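Glass tubes in acrylic rack, how do you keep them straight?
2 min read

Thiện Khổng
Hello all. I am setting up a small bench at home for column work and I have a question about racks. I bought a clear acrylic one from Stetby, two levels, with round holes in the upper plate. My old rack was wood and I was never afraid of it. With the acrylic I feel the tubes lean a little when I turn the knob on the side. Is it normal? I also want to know what you put under small flasks. I use a cork ring, but a friend told me cork is old-fashioned and I should buy rubber.

marlow56
Cork is fine. Mine is from 2000 and still does its job. Rubber marks the glass after some time.

Amin
I don't agree about rubber. The good ones leave no mark. Cork gets crumbs everywhere, and if you spill solvent on it you will smell it until December.

Thiện Khổng
Thank you both. I keep the cork for now. My layout is like this: rack to the left, placed diagonally, and the flask with the plastic funnel to the right of it, on a dark cloth. I like a dark cloth because white powder is easy to find on it.

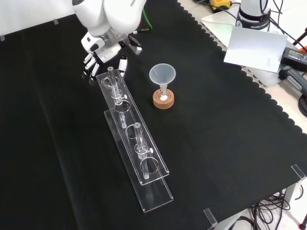 Vamcombe would prefer to see the funnel come out of the flask as soon as the solid is in, as a small flask with a wide funnel is top-heavy and one sleeve is enough to turn it over.

Thiện Khổng
This I did not think of, thank you. I usually leave it there until I finish weighing. I will change the habit.

marlow56
For the leaning: hold the tube with one hand just under the joint and turn the knob with the other. Never one-handed. If it still leans, the holes are too wide for your tubes. Arkik sells sleeves, item 2756, 29 mm outside. Measure the holes first.

Amin
Or clamp them and forget the rack. I don't trust any acrylic near acetone. It goes cloudy and then it cracks.

marlow56
Clamps for two tubes is too much work. Just wipe the drops.

Thiện Khổng
I measured this evening and the holes are wider than I believed, so I will try the sleeves. About acetone I am worried now. Does ethanol also make it cloudy, or only acetone?

Amin
Ethanol too, if you leave it standing. Slower.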